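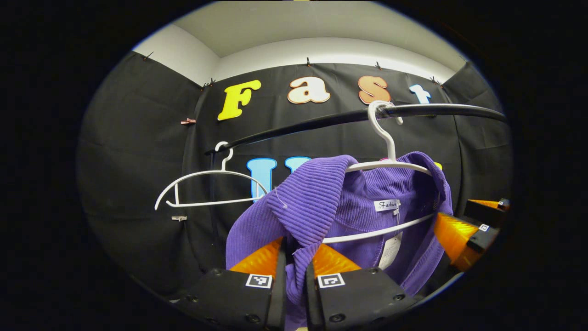 Lokier starts hanger automation at Asarlow returns site

08/02/2021
By our logistics desk

Clothing returns handler Lokier has begun the first stage of a project to automate the hanging and unhanging of garments at its Asarlow site. Operators on the returns floor are spending part of their shifts working garments with hand-held grippers, and the recordings will be used to train a pair of robot arms that Lokier plans to install on one returns line.

The equipment is supplied by Paredes, which sells it as a package under the name Vorkedar. It covers the hand-held grippers, the training software and the arms that will follow. The grippers carry the same kind of fingers as the arms will use, so a movement recorded by a person can be passed to the machine with little conversion.

Knitwear is the first product group. In the work shown, a purple ribbed knit hangs from a white plastic hanger on a black rail, with its price tag still attached. One gripper has closed its orange pads on a fold of the fabric, and a second gripper is at the right-hand side of the garment. An empty hanger is on the rail to the left.

Lokier said knitwear was chosen because it causes the most rework. A woven shirt keeps its shape when lifted by the shoulder seam. A ribbed knit stretches, and if it is pulled off a hanger from one side only, the neckline can be left out of shape and the item has to be steamed before it can be sold again. Operators learn to free one shoulder, support the weight and then free the other. The company wants the machine to do the same, and says it has found no practical way of writing those steps as fixed instructions for every size and weight of garment.

How the recording shifts work

Recording takes place in booths lined with black cloth, set apart from the main floor. Each operator works there for 50 minutes at a time and then goes back to the line. A booth session does not count towards the hourly rate used to measure line work, and the operator's rate for that day is calculated on line hours alone. This was agreed before the first session after staff raised concerns that slower work with the grippers would show up as poor performance.

Tasks are set by a printed card. A typical card asks for a garment to be taken off a hanger, laid flat, turned and hung again. Others cover moving a hanger along the rail, closing a collar, straightening a sleeve and turning a tag so that the printed side faces out. Operators are told to work at a steady pace and not to hide mistakes. If a garment slips, they pick it up and carry on, and the recording is kept with a note.

The target for the first stage is 100 usable recordings of each task. A recording is rejected if the markers on the gripper fingers are hidden for too long, or if the garment leaves the camera's view before the task is finished. Operators see the rejected ones at the end of the session with the reason beside them.

Early sessions produced a high share of rejects. The main cause was habit: experienced staff turn their bodies to look at the care label as they lift, and this carries the gripper away from the rail. Lokier changed the cards so that label checks are a separate task, and moved the rail closer to the operator. It also lowered the rail in one booth after shorter members of staff reported sore shoulders.

The grippers are heavier than anything else handled on the returns line, and the wrist is held at a fixed angle for much of the task. Sessions are limited to two per shift for that reason, and they may not be taken back to back.

What changes on the line

The Asarlow site has 40 operators on the returns floor. At present each one works a full station: opening the parcel, checking the item against the return slip, inspecting it, hanging it and sending it on. Under the new layout, the first three steps stay with a person. Items passed as fit for sale will go by tray to the arms, which will hang them and move them to the outgoing rail. Items needing repair, steaming or cleaning will stay on the manual side.

Lokier said no posts will be removed during the trial. It has not given the same assurance for the period afterwards, and said staffing would be reviewed when the results are known. Staff on fixed-term contracts due to end in March have been told that renewals will be decided in the usual way, on expected parcel volumes.

The larger change for most operators will be in the mix of work. Hanging is seen by many on the floor as the light part of the cycle, coming between long periods of close inspection under bright lamps. If the arms take over hanging, inspection will fill more of each shift. Staff representatives have asked for extra short breaks from the inspection lamps, and for rotation between the automated line and the manual lines so that the same people are not kept on inspection all week. Lokier has accepted rotation in principle. The break pattern is still under discussion.

A new task, called line support, will be added to each shift. The person on line support clears dropped garments, refills the hanger feed and decides what to do with items the arms have failed to hang after two attempts. The post is open to all operators who have completed the booth training. It is graded one step above the standard operator rate, but only for the hours spent on it, and some staff have argued that the higher grade should also apply to time in the booths.

Ownership of the recordings has been a further point of discussion. The cameras are mounted on the grippers and are aimed at the garment, but they pick up sound by default. Lokier has had the microphones switched off. Recordings are filed by session number and not by operator name, although the shift rota would allow the two to be matched. The company has said in writing that recordings will not be used in appraisals or in any disciplinary process.

Next steps

Recording of knitwear will continue until the target is met, after which Paredes will train the first version of the software and test it away from the site. The arms will be installed at Asarlow only if they can hang a mixed batch of knitwear without stretching or marking it. The test batch will be drawn from ordinary returns, including items with loose threads, missing buttons and price tags that have worked round to the inside.

The floor area for the arms has been marked out and will be fenced before any equipment arrives. One packing bench and a run of storage racking are being moved to make space. Operators on that side of the building will use the east door while the work is carried out.

Dresses and lined jackets have been left out of the present plan – Lokier said both need a different finger shape – and trousers will remain on clip hangers, which the current Vorkedar grippers are not designed to open.

Contact the newsdesk | Copyright 2021, all rights reserved | Back to top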